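Paper Silver, Real Spreadsheets: A Student Report on Commodity Fund Tracking 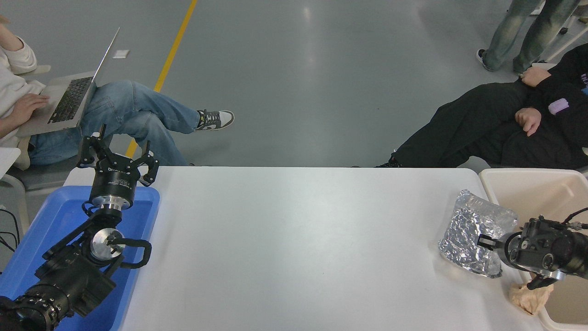

Fig. 1. Crumpled silver foil package on a white table.

Our group asked whether a fund that says it follows silver does so. We took two practice portfolios from the Nartey course simulator, Rolilbridge Silver Trust and Esance Metals Basket, and gave each one half of our $3,670 in pretend money. Pretend money is a great comfort in this line of study.

Rolilbridge holds bars and charges 40 basis points a year. Esance holds futures, and rolling them into the next month cost us up to 6 percent by the end of August - a fact printed in the notes, which we read in September.

Rolilbridge lagged the spot price by close to its fee. Esance lagged by a good deal more and was twice as exciting to own.

Limits: one term of data, no taxes, and a Wusuvness price feed that froze every afternoon at 3:40. We filled the gaps with the last good price and have labeled those rows in the appendix.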